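Ivbridge Community Help
Arms and Teleoperation > Recording demonstrations

Dish rack task: policy hesitates at the plate edge. Is my demo set too mixed?

Posted by Melati Jugah

I'm recording demonstrations for a two-arm setup and I'd like a second opinion before I spend another week on it.

The task is handling plates in a dish rack. The plates stand upright in a row. One arm takes hold of a plate low on the rim, lifts it clear of the wires and sets it back upright in another slot. I drive the arms by hand with a pair of Rinau leader arms and record everything through Hutura. There is a fixed camera on the whole workspace and a small camera at the wrist. The fingers are the soft yellow padded kind.

I have 324 episodes so far. I trained on those over the weekend. The result is partly good. The arm goes to the rack, opens, and comes down near the right plate most of the time. Then, just before it should close, it stops and makes small moves left and right. Sometimes it closes after that and sometimes it closes on nothing. If I nudge the plate toward it, it grips and carries on fine.
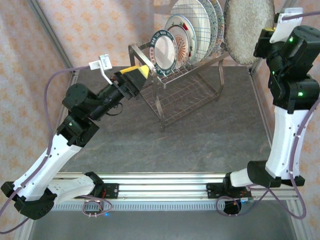
I have used several kinds of plate from the start. Some have a patterned rim, some have a pattern all over the face, and a few are mostly plain. I did this on purpose so the policy wouldn't learn one plate. A coworker now says I did it too early and should have used a single white plate until the grasp worked, then added the others.

A few more details in case they matter:

The rack is put back in nearly the same place before each episode. I don't use a jig.
Recording is at 15 frames per second.
Most of the episodes are mine. Fumiko Arai did the rest, and she works faster than I do.
I kept the episodes where the first grasp missed and I had to try again. They are not tagged in any way.

What I want to know is whether to throw this set away and start over with one plate, or keep it and add to it. If I add to it, how many more would be sensible? I was thinking of going to 1000.

Posted by Hafiz Hartono

Don't throw it away. The plates are probably not your trouble.

I'd look at your own hands first. When people drive an arm down to a thin edge they slow down and hunt for it. They stop, check the camera view, shift a little, stop again, then close. That is normal, but if most of your episodes have it, the policy has been shown that the thing to do near a plate is to stop and shift. It is copying you. And since one of the states you recorded over and over is "fingers open beside the rim, not moving," it has many examples telling it to keep not moving.

Take 20 episodes at random and watch only the last stretch before the fingers close. Write down how long the arm stands still in each one. If it's more than a second in a good share of them, you have your answer. Do Fumiko's separately from yours. You said she is faster, and I would bet the pause is shorter in hers.

What to do about it:

Practice the grasp without recording until you can do it in one motion. For me this took most of a morning. The Rinau leaders have some play in the wrist, and you have to learn to come in from the same side every time so the slack is always taken up the same way.

Look at the wrist view when you record, and try to do the grasp with that view alone. If you are looking over the top of the rack at the real plate, you are using information the policy doesn't get. It can't copy a decision that was made from something outside its cameras.
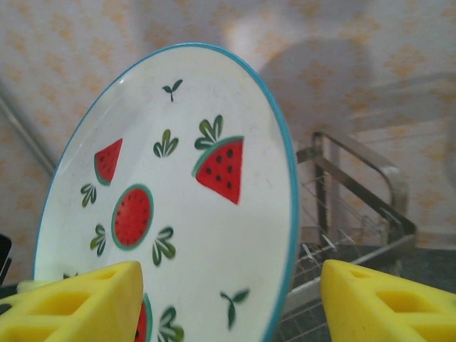 Last edited by Hafiz Hartono on Tue 10 December

Check how much of the wrist view the plate fills once it is between the fingers. When a plate is that close, its face takes up most of the picture and the rack is off to one side or behind. A policy that was leaning on the rack wires to know where it is has lost most of them by then. The rim and the fingers are what it has left. So the approach matters more than the plate. If every approach comes in at about the same angle, the rim shows up in the same part of the picture each time and the job gets easier.

Keep the retries, but tag them. Hutura has a free text field per episode that most people leave blank. Put "retry" in it. Then you can train once with them and once without. In my case leaving them in helped, but I had far fewer of them than clean ones. If a third of your set is retries, leave them out for the first run.

On the number, I wouldn't pick one ahead of time. Record 50 smooth ones, train on those together with the best of the old ones, and see whether the stopping goes away. Our shelf task went up to 1143 episodes before someone cut out the slow ones, and the smaller set did better.

(Edit: added the part about the wrist view.)

Posted by Anisa Chin

start with one plate, your coworker is right. i had the same thing with cups. one cup, get it working, then more cups

also check your gripper calibration, mine was off and it never closed all the way

Posted by Ratih Ngau

I agree with Hafiz on the pauses and I'd keep the mixed plates. With one white plate you get something that works quickly and then fails on the first plate with a picture on it, and you end up recording the mixed set anyway. Anisa's way does save time if you aren't sure the hardware is right, so if you have doubts about the grippers, do a short run with one plate as a hardware check and don't count it toward the set.

I spent last January on a task close to yours, with the Pasaribu wire rack and two people recording. These are the things I would add.

Order in the rack. If you always load the same plate in the same slot, the policy can learn the slot and ignore the plate. It will look fine in training and go wrong when you swap two of them. I shuffle after every five episodes. I also leave a slot open in a different place each time, so the set-down isn't always to the same spot.

Neighbors. A plate with another dish close behind it is a different problem from a plate standing alone. The far finger has less room and the person driving tends to come in at more of a slant. Go through your set and see how many of your episodes have a close neighbor. In mine it was hardly any, because I had been spacing them out without thinking, to make my own job easier. Those were exactly the cases that failed later. 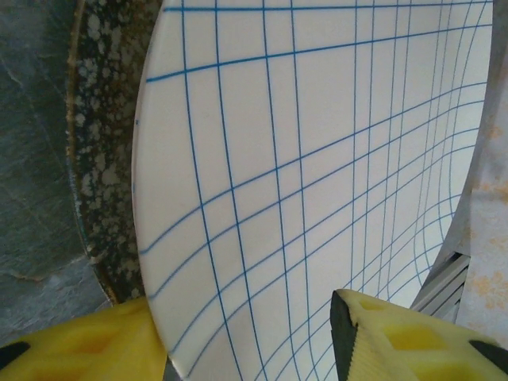 Tilt. Plates lean in a rack, and they lean more once they have been touched. I used to straighten them between episodes because it looked tidy. Stop doing that if you do it. Let them lean the way they fall, as long as they aren't about to drop.

Printed lines and patterns. I worried that the ones with strong lines on the face would confuse the policy about where the edge was. I tested it by holding out all the patterned plates from training and then trying them. It did worse on those, so the answer for me was to have them in the set. I would not remove them from yours.

Two drivers. Having two people is fine and probably good. What hurt us was that we each grasped at a different height. One of us took the plate near the bottom and the other a good bit up the side. The policy went for the middle of the two, where neither of us had ever gripped, and it slipped. Sit down together with Fumiko, agree on one place to grip, and each watch the other do ten. Don't try to match speed beyond what Hafiz said about the pauses.

Start pose. Before each episode send both arms back to the same home pose, then move the working arm off it a small random amount by hand. If every episode begins from exactly the same place you get a policy that only knows one road to the rack.

What about the arm that isn't holding anything? You didn't say. If it sits still in all of your episodes, decide whether you want it in the action output at all. We left ours in, and it drifted a little whenever the other arm lifted. It never hit anything, but it came into the wrist view now and then. We ended up masking it for the one-arm part of the task.

Posted by Melati Jugah

Thanks. I did the check Hafiz suggested with 20 of mine and 20 of Fumiko's. I stand still before closing in 15 of mine. She does it in four of hers. So that is clear enough.

Ratih, I have been straightening the plates. I'll stop. The idle arm is in the action output and it does sit still the whole time. I'll ask about masking in the Hutura section because I don't see a setting for it in my version.

We agreed on a low grip on the rim. I'm practicing now and will record the first 50 after that, retries tagged. I'm leaving this thread open until I've trained on them.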